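Collecting good demonstrations for drive swapping, step by step
Nisha Bhatia, 2021-08-14

Teaching an arm to work inside a computer case is some of the best fun I've had at a bench, and most of the skill is in how you record the examples.

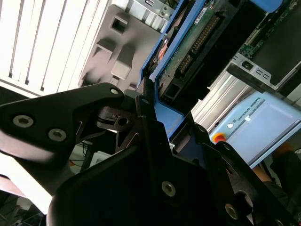
Start by picking one small job. Mine was gripping a drive carrier and drawing it out of its slot, nothing more. Write down where an episode begins and ends, and stick to it.

Next, do 6 practice runs with the recorder off. Your hands need to learn the controls before the model learns from your hands!

Now record in batches. I aimed for 205 episodes in the first week and kept each one short. Nudge the chassis a little between runs - a few centimetres, a slight turn - so the model meets plenty of starting positions.

Keep the slips where you recovered well. A missed grip followed by a calm second try is lovely material. Throw out anything where you paused to think halfway through.

Check the wrist view as you go. If the fingertips drop out of sight, fix the mount before recording any more.

Umesh Joshi trained our first policy on 445 episodes and it was already reaching for the right place. We're going for 1000 next, with the blinds at different settings.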